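NOTICE OF DETERMINATION

The Huvdale Office of Unclaimed Articles hereby advises that the matter of the late Mr. Beddoe's processor was concluded on 26 July 2020. All parties have been informed in writing.

The article was received in a padded envelope, with a letter asking that it be kept "somewhere it will not be lonely." The Office has no category for loneliness. Ásdís Kjærgaard, Senior Keeper, entered it under Small Electrical and assigned it Shelf 46.

Section 7 of the Keeping Rules requires that every article be seated in a fitted holder on a grey tray. The Keeper complied. She further directed that the tray be shared with other fixtures, so that the processor should have neighbours. No rule was found to prohibit this. 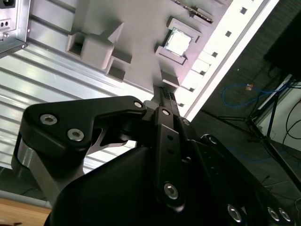
An objection was lodged by the Grolum branch, which held that a processor could not benefit from company and that the Keeper had exceeded her authority. The branch sought a penalty of 50 dollars. The Keeper replied in a single line that she had known Mr. Beddoe, and that he had always left the radio on for it.

The Office considered both submissions at length. The penalty was declined. The article will remain in its holder until the end of August, when the family may collect it at the front counter during regular hours.

The Keeper has requested permission to bring in a radio. Permission is granted, at a modest volume.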